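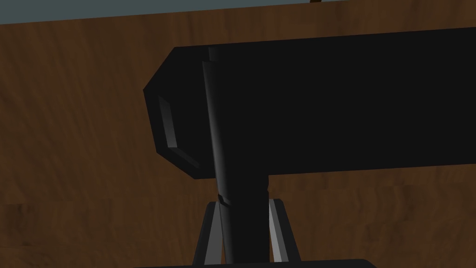

Sim view, wood tabletop, black unit on its post

Home | Tickets | Knowledge Base | Log Out

Thursday, posted by Inès Picard

Me again, with the Sedby cell! The arm keeps pausing on approach in the simulator, same as it does on our floor. It gets in close to the black unit and then sits there for 40 seconds before the timeout kicks in. I've had 4 of these since lunch.

Tried so far:
- reloaded the Trarnex job, no change
- slowed the approach to 55 percent – it still pauses, just later
- checked the stand in the model, the post and both splayed legs load fine

My hunch is the keep-out zone near the legs is too fat, but I can't edit zones with my login. Could Blackwood support open that up for me?

I should say why I'm being a pest. I used to load this station by hand, and now I look after the arm that does it (plus the two next door). I like it, my shoulders really like it, but every pause means I walk over and clear it, and second shift hasn't had the training yet. They just call me at home.

Update, 3:15: zone access came through, thanks! Shrunk it a little and I'm running the job again now. Please leave the ticket open till second shift has had a go.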